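Print this item | E-mail this item

Prendidell bench: two-finger grippers compared on tableware and bread

The bimanual cell at Prendidell has finished its comparison of the two sets of fingertips on offer for the black two-finger grippers. The question was a narrow one. The flat tips supplied with the grippers hold square objects well and have been in use on the packing tasks since May. The Ivari tips are softer and slightly wider, and were bought for the kitchen tasks, where most of the objects are round, glossy or easily crushed. Anju Semwal ran the bench and Elie Sayegh looked after the controller.

Arms, mounting positions and camera were left alone throughout. Only the tips and the closing force were changed. Each set of tips was given 1,000 grasps, spread over cups, shallow bowls and sliced bread, with the objects put back by hand between attempts. A grasp was counted as good if the object was lifted clear of the mat, held still for 20 seconds and put down without tipping. Anything else went down as a failure, including grasps that were recovered after a slip.

The flat tips failed 179 times. Most of those were bowls. A shallow bowl has to be taken by the rim, with one finger inside and one outside, and a flat tip meets a curved wall along a very short line. If the wrist is a few degrees off, the bowl turns about that line as soon as it leaves the mat. More closing force reduced the turning but made the bowl jump when the fingers opened, so the force was put back to its first value for the remainder of the set.

The Ivari tips failed less often on bowls and more often on bread. Their surface spreads under load, which helps on a glazed rim. On bread it means the slice is already being squeezed before the force reading rises far enough for the controller to stop the fingers. Elie reduced the stop threshold for bread only, and the later grasps in that group were better than the early ones. The early ones have been kept in the count.

Cups gave little trouble with either set. They were taken by the rim from above or by the wall from the side, and the side grasp was the slower of the two because the elbow has to drop to bring the wrist level. Where two cups stood near each other, the planner tended to pick the side approach for the nearer one and then reject it for clearance. Clearance margins for the gripper body have been reduced slightly and the planner now settles sooner.

The toaster task is the one with most left to do. It needs both arms over a small area, and a slice standing in a slot offers only its upper part to the fingers. Approach angle matters more than force. A slice that leans has to be met along its own plane, and the present grasp routine assumes it is upright.

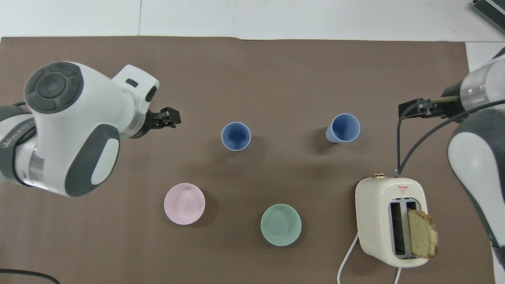
Changes to the controller

Three changes have been made as a result of the comparison and are now in the main branch.

The stop threshold is set per object class and is no longer a single value for each gripper. The class is taken from the task file, so anyone writing a new task must fill in that field or the controller will refuse to start.

The two arms now share one reserved volume over the toaster. Whichever arm enters first holds it until its wrist has withdrawn, and the other waits at its last safe pose. This costs time on every cycle. Abimbola Ogunleye is working on a version that divides the volume by height, which should allow one arm to wait closer in.

Opening speed has been halved for bowls. The jump on release was seen with both sets of tips, though far less with the Ivari ones, and the slower opening removes most of it.

Camera

The view from the head camera was used for all object positions. It is good for cups and bowls, where the rim gives a clear ellipse. It is weaker for bread, where the crust edge is often the only usable line and the gripper covers it during the last part of the approach. A Brulell wrist camera has been fitted to the spare arm for a short trial. Early results on slice angle are useful, but the cable run is awkward at full wrist rotation and the mount needs another revision before it goes on the cell.

Next

The Ivari tips will stay on for kitchen work and the flat tips will go back to packing. The bread grasps will be repeated with the lower threshold from the start, together with a slice angle estimate. Task files and force logs are on the shared drive under Pacheco, in the folder for this bench.

Print this item | E-mail this item

Reader comments (3)

Ghada Mahasneh
Were the tips cleaned between groups? We found that crumbs on soft pads changed the bowl results noticeably, and it took us some time to see why.

Anju Semwal
Wiped after each bread group, with a dry cloth. Bowls were always run before bread on the same set, so any carry-over should be small.

Abla Sayegh
Please could the per-class thresholds be listed in the task file template? I had to read the source to find the units.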